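Home | Browse | Subjects | Back issues | Contributors | Contact

Print this article | E-mail this article

Filed under: Robotics – Maintenance and Setup

Trorkon cell

The Trorkon cell is a two-armed mobile robot and the household furniture it works at, kept by the Arkach workshop for practice in ordinary kitchen and table tasks. It was assembled from parts supplied by Golelden and is looked after by Waraporn Saithong, who also wrote most of the service notes. The name refers to the whole arrangement. Workshop papers call the robot itself "the unit" and the tables "stations."

Layout

The cell occupies a tiled room. The stations are ordinary pieces of furniture and are not bolted down, so their positions drift as people move around them. The service notes give no fixed coordinates for any table. The operator drives the unit up to a station until both grippers can reach past the near edge, then checks that neither forearm touches the rim when the elbows are lowered. A folding table has to be locked open before anything is placed on it. The notes ask for a push at each corner, and a table that rocks is taken out of use.

Arms and grippers

Each arm ends in a two-finger gripper with a camera module mounted close behind it. The modules are wired from outside. Their cables leave in a loop and rejoin the arm lower down, and the size of the loop is the subject of the longest section in the notes. A loop that is too short pulls at the connector when the wrist turns fully over. One that is too long catches on table edges and chair backs. The accepted test is to turn the wrist slowly to both ends of its travel with the arm raised, then repeat with the arm stretched forward. The cable should never go straight.

Wrist screws are checked at the start of each working week with a hand driver. Power tools are not allowed on the wrist, where the threads are shallow. A screw that turns is removed, cleaned, given thread compound and put back. Fingers are treated as wearing parts. They are swapped in pairs, even when only one is damaged, and the pair number is written in the log.

Station check

After any work on the arms the unit is brought to a station for a reach check. One light object is set on the table, and the arms are moved toward it from the near side, first separately and then together. A mug is the usual choice, as its handle shows at once whether the gripper is coming in at the right angle. In the check shown, a teal mug stands with its handle toward the robot, the right arm is extended over the table edge toward it, and the left gripper is held open beyond the near-left edge. A black handheld controller lies farther back on the same table.
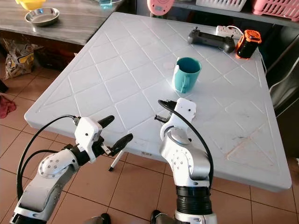

Vol. 9, No. 16

Glare is a known difficulty at white tables. Strong light on a glazed surface can hide the outline of an object from the cameras, and the notes advise turning the table or closing a blind before changing any camera setting. Settings altered to suit one bright afternoon have had to be undone the next morning more than once.

Calibration

Calibration is done in two parts. The joints are first brought to their zero marks and the offsets are saved. The cameras are then matched to the arms using a flat printed card, which is shown to each one from 16 positions. The routine was written by Thaweesak, a small software firm that had earlier supplied the drive program for the base. If the two arms disagree about the position of the card, the joint offsets are redone before the cameras are touched.

A full calibration is required after a fall, a collision or the replacement of a wrist joint. Changing the fingers calls only for the reach check.

Repairs

The service log opens with entry 1 and stood at entry 107 on 9/7/25. Most entries concern cables. The most serious repair was to the right wrist, which developed play after 2327 hours of running and was replaced as a complete joint. Saithong's entry for that job notes that the old bearing was sound and that the fault lay in a worn locking ring – a part not then listed as a spare. Two are now kept in stock.

Cleaning is done with a dry cloth. Liquids are kept away from the sleeves and wrist joints, and crumbs are brushed out of the grippers before the fingers are closed.

See also: Bench calibration; Cable strain relief; Parallel gripper

Print this article | E-mail this article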